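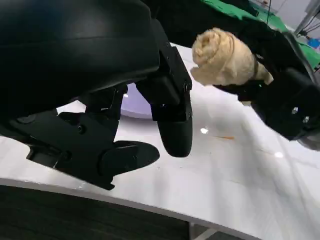 Markberg book 4 - is the new short story a hint or just a short story?

Started by waseck_reader

waseck_reader
Posted 14/08/2025
For anyone who missed it, Radymyr Holovko put a new short story on his website this morning. It's called "The Ferry at Livau" and it's free, you just have to sign up for the newsletter if you aren't on it already. It is set 13 years after the end of the third Markberg book. Ilse is running the ferry, her brother is mentioned but not seen, and there is a letter with the Fuchs seal on it that she doesn't open.
I think this means book four is coming. He hasn't published anything in this world for nine years and I don't see why he would go back to it for one story. Spoilers are fine in this thread as far as I'm concerned.

saltmarsh
Read it at lunch. I liked it, but I don't see a book in it. He said after the third one that he was finished with Markberg, and he has written two novels since that have nothing to do with it. Writers go back and do a short piece now and then. It doesn't have to lead anywhere.

Pellworth
The letter has to lead somewhere. You don't put a sealed letter from the Fuchs family in a story, mention it on the first page and again on the last page, and then leave it shut.

saltmarsh
You do if the story is about her deciding not to read it. That was how I took it. She puts it in the tin with the fare money and goes back to work. That's the ending.

Pellworth
The tin was open though. "She left the lid off" is the last line.

hollis_k
Can someone tell me if I need to reread the trilogy first? I read them in high school and I remember the siege and the dog and that's it.

waseck_reader
No, you'll be fine. It helps to know that Ilse and Anton weren't speaking at the end of book three and that the bridge at Waseck was burned. Everything else gets explained.

hollis_k
Thanks. I had forgotten the bridge. Is that why there's a ferry?

waseck_reader
Yes. 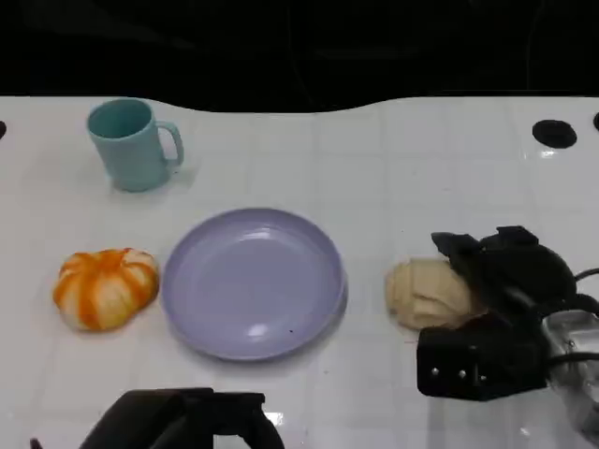 I also went back and looked at the map in the front of book three, the hardcover one. Livau is marked on it but nobody goes there in any of the books. It's on the north bank, one day's walk from Waseck. So either he had it in mind the whole time or he picked a name off his own map. I lean toward the first, but I admit I want it to be true.

dunmore
He picked a name off the map. He said in the afterword to the paperback that he drew it before he wrote anything and that half the towns were there to fill space.

Pellworth
My paperback doesn't have an afterword.

dunmore
The second printing does. Gray cover. It's two pages and mostly thanks his editor.

tern_and_gull
I'm going to disagree with most of this thread and say I didn't think the story was very good. The ferry parts are fine. But Ilse talks like a different person. In the books she never explains herself, and here she gives the passenger a whole speech about why she stayed. If this is what book four would sound like, I'd be happy to stop at three.

saltmarsh
She's 13 years older. People change how they talk.

tern_and_gull
They do, but then I'd like to see some of how she got there. We get one line about a bad winter.

waseck_reader
That's sort of my point. There's a gap between book three and this story and he has left room to fill it. The bad winter, the brother, whatever happened to the Fuchs house. That could be a whole novel.

tern_and_gull
Or he left it out because it's a short story.

marrowbone
I run the reread group, so I'll put in what I know, and it isn't much. The newsletter that came with the story said there would be "more from the river" later in the year. It did not say book. It could be a second story, or a collection. The newsletter before it said he was working on something of 200 pages, but he didn't say it was Markberg, and all three of those are a lot longer than that.

Pellworth
200 pages sounds like a collection to me. I'd buy that.

hollis_k
OK, finished it. I liked the speech, sorry tern. Who was the passenger supposed to be? He knew her name before she said it.

waseck_reader
I read that as him having heard of her. She's well known on that side of the river after the siege.

dunmore
He has a limp and he won't look at the bridge posts. It's Anton.

waseck_reader
It can't be Anton, she'd know her own brother.

dunmore
She does know him. Read the part where she won't take his coin.

waseck_reader
I'm going to have to read it again. I thought she was just being kind to an old soldier.

saltmarsh
I'm with dunmore on that one, and I think it hurts the case for a fourth book. If that was Anton, then they've met and it's settled.

Pellworth
They met and neither of them said so. I wouldn't call that settled.

marrowbone
The reread group is starting on book one again next week if anyone wants to join. Same place as last time, in the group reads section. We'll do the ferry story at the end, so please keep the Anton talk in here until then.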